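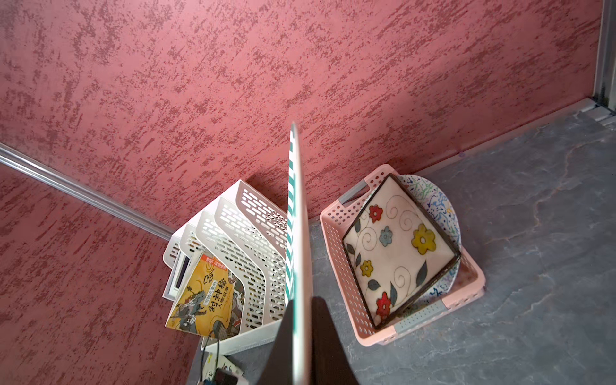 Corina Kuster wrote to us that she keeps thin booklets in front and thick books behind, and since she changed to this order, her son puts them back alone. I have tried it with my own file organizer, the white kind with four steps, and I must say that she is right. A thin booklet gets lost very easily behind a book of 200 pages.

The same rule helps in the kitchen. Small plates go to the front of the rack, large ones to the back, and the dish cloth gets its own place at the side. On Motgate Street we did this in May with three families, and all of them still keep it.

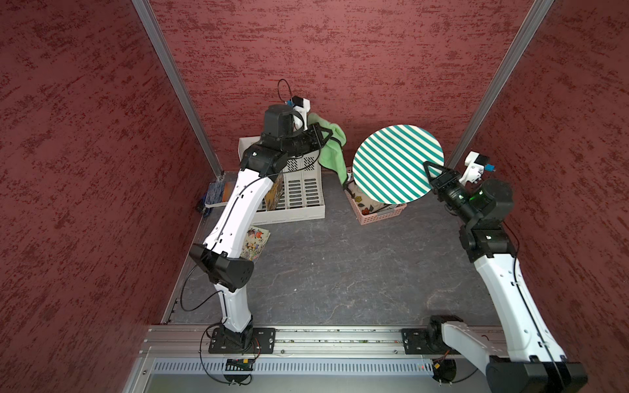 Can a cloth hang on the same rack as clean plates? It can, if it is washed often and does not touch the plates. I change mine every evening.

Please send your own tidy corners to Hubert Plattner before the next issue.

Last updated: 11/07/2022

Search this site Enter keywords Go

Recent items
Swap shelf at Grodska
Labels that stay on
Mösli reading corner is open again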